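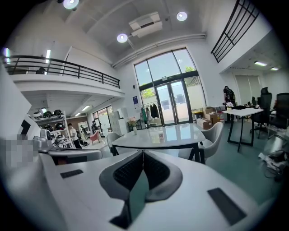
Matilde Godinho wanted to know, before she read another word of mine, whether the front room would be fit to open by June or whether she should stop telling people it would. Fair question, and the short answer is yes. The long answer is the rest of this report, so get a cuppa.

Projects > Kirnasau Rooms > Progress reports

When I last wrote, the front room was a place where things got put down and forgotten. Now it's somewhere you'd happily sit! The walls are white, the floor is green (I know there were doubts about the green, and I had a few myself at the paint chart stage, but with the trees outside the glass it looks like it belongs) and we kept the tall window with the arched top exactly as it was. I'd have chained myself to it otherwise.

Furniture next. The white tables with the black legs are in and I'm very happy with them. They wipe down in a minute and they don't make the room feel crowded, even with a meeting going. The grey armchairs came through Rosen, who knocked a bit off the price when I explained what the room was for, and they're comfy enough that people stay put once they've sat down - a good problem to have in a drop-in space. We've started keeping flowers on the tables too, pink in one spot and white in another. That isn't in your budget, by the way. It comes out of the tea tin.

The clothing rack is the bit I most wanted to tell you about. It stands in front of the window for now and it has clothes on it already, so the clothes swap is more than a line in the application. We've had 164 pieces through since the last report, and winter things go fastest. Skarnness have offered us a second rack, but I've asked them to hang on to it until we've settled where the first one lives. In front of the window it gets lovely light, but it does take up a fair bit of the view, and I'm a little torn.

Still to do:

The cardboard boxes near the window need a proper home. I've been promised shelving in the back hall and I'm chasing it.

The double doors. Kwon quoted $997 to service the pair and fit new closers, and I'd like to go ahead. It sits inside the repairs line, so I only need a nod from you.

Signs. There's a small blue one on the wall by the doors, but first-timers walk straight past it, so something bigger is on my list.

Money is otherwise on track. We're under on paint, over on furniture delivery (three trips, when I'd planned for two) and it evens out. Receipts are in the shared folder.

Could you let me know about the doors by Wednesday? Kwon is holding a morning slot for us and I'd hate to lose it.

3 comments · 2 shares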